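How to record a wipe-down task with the Handico head kit

By Ngozi Isah
Last updated in May

The Handico is a head-worn recording kit sold by Vundumero to people who supply first-person video for training robot hands. It comes as a headband, a camera module, a battery that clips to your belt, and a phone app. You wear it, do an ordinary job with your own hands, and upload the clips. Vundumero checks them and passes the good ones on to its customers.

This guide covers one of the jobs on the task list, cleaning gym equipment by hand. I picked it for new recorders who already have access to a gym or a home weight room. The steps also work for chairs, railings and shop counters with small changes.

What you need

The Handico kit, fully charged
A phone with the app installed and at least 7 GB free
Tissues, or a small cloth
A machine you have permission to record
Time to do the whole machine without being interrupted

The task sheet lets you use spray, but I would leave it out of your first session. A bottle has to be picked up and put down over and over, and each pickup needs its own label later.

Step 1. Fit the headband

Put the band on level, with the camera module centered over your nose. Tighten the rear dial until the band stays put when you nod. If you wear glasses, put them on first and let the band sit above the arms.

Run the belt cable down your back and leave some slack at the collar. A tight cable pulls the band to one side when you bend, and you won't notice until you watch the clip.

Step 2. Set the angle

Open the app and tap Preview. Sit or stand the way you will during the job and hold both hands out at working distance. Tilt the camera module down one click at a time until your hands sit near the middle of the preview. Most people end up 2 clicks below level.

Check again with one arm raised. Gym machines have parts at head height and parts near the floor, and you will be reaching for both. Set the angle for the middle of that range, then move your head for the rest.

Step 3. Choose the task and name the machine

In the app, choose Cleaning, then Fitness Equipment. Type a plain name for the machine, such as "leg extension" or "bench with backrest." If you don't know what it's called, pick Other and carry on. Reviewers would sooner have Other than a wrong guess.

Step 4. Start with both hands in view

Press the button on the camera module and wait for the double beep. Hold your hands out, palms down, for a slow count of three. The software uses this to find your hands and measure them. Skip it and the clip goes to manual review, where it can sit for a while.

Step 5. Wipe the metal parts

Rest one hand on the machine and work with the other. The resting hand is worth keeping in the clip. Customers who train two-handed robots want to know where people brace themselves, and on narrow parts that hand does a good deal of the work.

Use the flat of the tissue on long bars. For brackets, collars and joints, wad it up and pinch it so your fingertips can follow the shape. Go slowly around corners and keep your wrist from covering the spot you are cleaning.

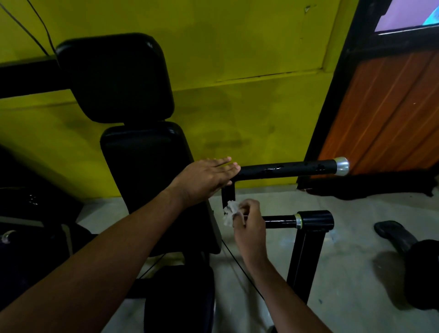 Left hand flat on the upper bar, tissue pinched in the right hand against the bracket below.

Brackets like this one take patience. The upright pad sits close by on one side, so there isn't much room for your knuckles, and you have to bend the wrist to get in. Don't switch hands halfway through a part. Finish it, lift the tissue clear, then switch.

Step 6. Wipe the pads

Move to the headrest, backrest and seat, in that order. Use long strokes from top to bottom. Dark vinyl shows very little texture on video, so keep your strokes overlapping and include the edge of the pad in each one. The edge gives the tracking something to hold on to.

If a tissue tears, stop, get a new one, and keep recording. Torn tissues are fine. Reviewers at Vundumero have asked for more of them.

Step 7. Stop and label

Hold your hands out again, then press the button once. The app cuts the recording into segments on its own and suggests a label for each. Go through them all. It does well on "wipe" and "reach" but often confuses "pinch" with "press," and it has called my left hand idle when it was clearly holding a bar.

My last full session came out at 66 segments, and I changed the label on a fair number. The editor on the phone is cramped. There is a web version, and I use that whenever I am at a desk.

Step 8. Upload

Connect to Wi-Fi and tap Send. The app blurs any faces it finds before the files leave the phone. It does not blur posters, screens or name tags, so check for those yourself and trim them out.

Review usually comes back overnight. A clip is marked Accepted, Fix Labels or Rejected. Rejected clips come with a reason code, and the codes are listed under Help.

Problems and fixes

The clip is shaky. Tighten the dial and turn your whole upper body instead of flicking your head.

Hands drop out of view. Repeat Step 2 in the position you work in. Setting the angle while standing and then sitting down is the usual cause.

The double beep never comes. The battery plug is probably not seated. Push it in until the ring is flush.

Labels are missing after upload. Close the app, open it again and pull down to refresh. Grímur Overgaard on the support desk told me this is a display fault and the labels are safe on the server.

Is the kit worth having?

It is comfortable for an hour, less so after that. The camera is good and the app is fair — the label editor is the weak part. Papadakis makes a lighter headband, but it records to a card you have to unload by hand. The Drirnine glasses look neater and cost more, and I could not get them to stay on while bending.

My account shows 3,769 accepted segments so far, nearly all of them cleaning and tidying. The band padding has gone flat on one side and I have a replacement on order. Everything else that came in the box still works.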